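Recovering a Moroz gripper after fault 398

Fault 398 on the Lurnow sorting cell means the fingers missed their commanded width. Stop the cycle before reaching in. 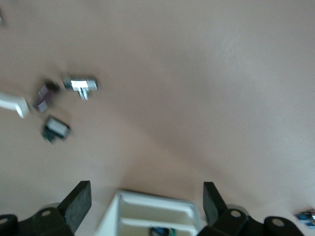 Can the fault be cleared from the panel alone?
Only after the arm is in hold; otherwise code 1010 follows.

Jog up slowly at 4 percent speed and keep the tray in view between the fingers.

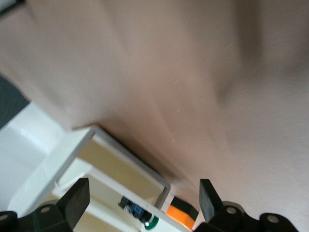

Fingers open over the white structure

Run the Custo width check, 2 passes. Keep the green button clear of the right finger.
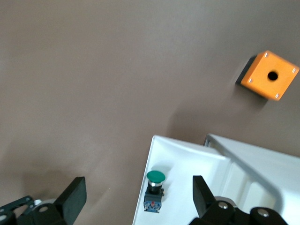
Restarting the cycle

Reset the fault and run the first pick in step mode.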